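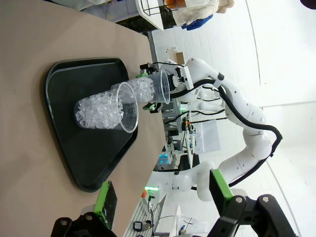

*Ice, second helping. Two clear cups over the black tray.*

# The Iced Drinks Table: A Very Small Gallery

Welcome to the shortest gallery on the site. The snack table had its own page in September and ran to far too many pictures of crackers, so the drinks table gets one, and it gets the part of the drinks table I have the strongest feelings about, namely the ice.

The test day was February 8, 2020, at Indevcombe, in the long room with the white floor. We covered the table in plain paper from the Egilsson roll, which has now outlasted two tape dispensers and a pair of scissors. The paper takes marker well, so you can write "LEMON" directly on the table and then put the lemons somewhere else.

**The ice**

Crushed, as you can tell from all the jagged little edges catching the light. I had asked for cubes. I was outvoted on the grounds that crushed ice looks like a vacation, and I will admit that it looks very good in a clear cup. It also packs down into a single stubborn lump if you leave it in the bucket long enough to argue about it.

The standing cup is somewhere past half full, which I consider plenty. House policy at Indevcombe is that ice stops well short of the rim, leaving room for a drink. There are people who believe the drink should fit in around the ice, like grout. They're welcome to host.

**The cups**

Clear plastic, bought by the case from Groltov. The case holds 1,000 and was described to me as "a few extra." We have used them for iced tea, paint water, seedlings and one very long afternoon of sorting screws. If you need cups, please come and get some. Bring a box – bring two.

The clear ones are still my pick for cold drinks, whatever I say about the quantity. You can see how much ice you've got, which settles most disputes before they reach the kitchen.

**The tray**

Black plastic, rounded corners, raised rim, wider at one end than the other when you look at it from where this was taken. The shine comes free, and so does every fingerprint you will ever put on it. I like it anyway. A rim keeps stray ice off the paper, and soggy table paper has a way of ending up stuck to somebody's sleeve.

We own 6 trays and this is the one everyone reaches for. The others are stacked under the sink, being resentful.

**Cup to cup**

Tipping crushed ice out of one cup into another is the fiddly part of the whole operation. It bunches up by the mouth of the cup and sits there thinking it over. Then it all goes at once. Keep the cups close together and the lower one over the tray, and don't start a conversation.

A scoop would be neater. We have a scoop. It was last seen in a drawer marked "NOT SCOOPS," and I've decided to respect the label.

**Still to come**

The Girkunetti lemon syrup gets its own page once I've worked out how to photograph something that looks exactly like dish soap. Coasters after that, if I can find five that match.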